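Laundry Sorting Project, Report 2
Soledad Escobedo, 3 Jul 2024

So my topic is how people move clothes between the basket and the washer, and wow, I had more to say than I expected! I timed 27 loads (over 100 garments) and wrote down every time something got stuck or dropped.

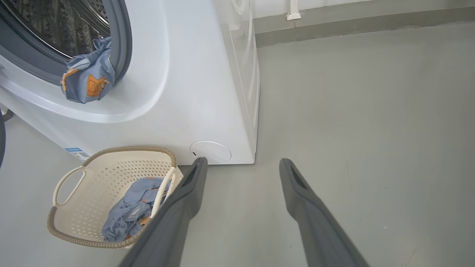 Fig. 1. Light-blue printed garment hanging over the door gasket, basket on the floor.

Light stuff snags on the rubber lip a lot, so I started keeping the basket close to the machine. 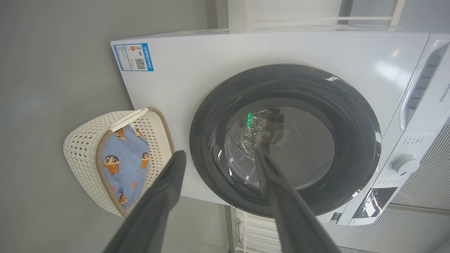

My times got better after that, though towels still annoy me. In September I want to redo the whole thing with a taller basket.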